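Print
E-mail

Against the Loyalty Card

The pharmacy in Murkgate asked for my phone number last November before it would sell me cough drops. I gave it. I was coughing. Since then I've had 368 messages from Okutel, the outfit that runs its points program, and I've earned 2 dollars off shampoo.

My wallet holds nine of these cards. The bakery in Deltside has one, and so does the car wash, a place I visit when the windshield leaves me no choice. Loyalty used to be something you gave a store after it treated you well – now they want it at the register, before the receipt prints.
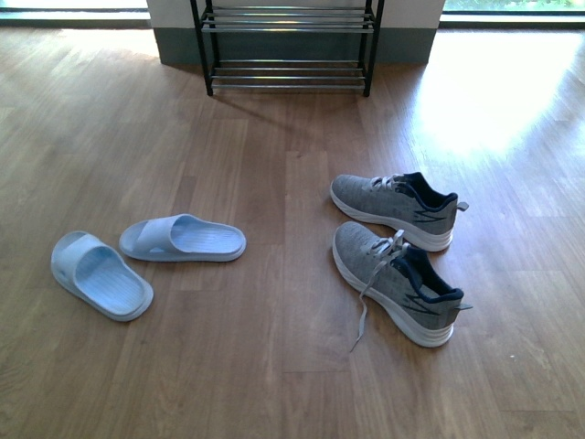 I'd take lower prices and a clerk who looks up. Sundaram Hardware still works that way. You pay, they say thanks, and you go home with your hinges and no account to activate.

E-mail this article
Print this article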